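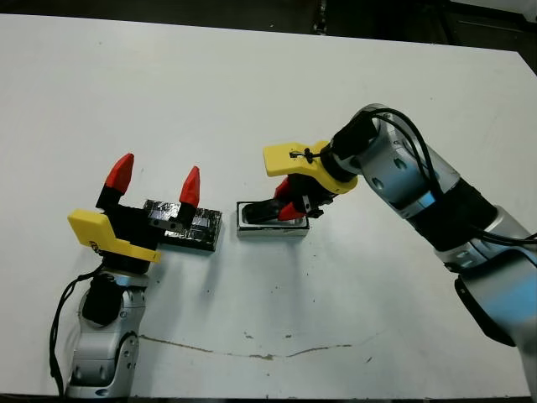
Silver tape should have its own holiday, according to one reader in Silley, and after last year's Wrap Week the reader still has a taped block propping open the kitchen door. Wrap Week is back this February, and it's bigger!

Sign-up is now open for the second round of the block build at the old Moreira warehouse, where families, school groups and anybody with an hour to spare can wrap a rectangular block in shiny silver tape and add it to a giant wall. Last year's wall used 600 blocks. The goal this time is 1,000, and with 80 teams already on the list (some of them very small and very loud) it looks well within reach.

The blocks start out as scrap packing foam from Masex, which has been saving its offcuts since the summer. The tape comes from Willer Hardware on the east side of Silley, and there's a lot of it, about 2,000 yards at last check. Wrinkles are welcome. The best part of last year's wall was how every fold and crease caught the light a little differently, so the whole thing seemed to shimmer when you walked past. Perfectly smooth blocks are lovely too, but they take forever!

Doors open at 10 a.m. and wrapping goes on until 4 p.m. each day. Kids under eight need a grown-up with them for the cutting. Bring your own scissors if you have a pair you like, and wear sleeves you can push up, as the tape loves a sweater cuff. Finished blocks get a number on the underside so they can be picked up when the wall comes down at the end of the month. Any left behind go to the Silley school theater group, already planning a castle.

Teams can sign up at the front counter at Willer Hardware. Evening slots for after-work groups will be added if there's enough interest.

Filed under: Around Town, Make & Build

Contact the newsroom | © Silley Local News | Back to top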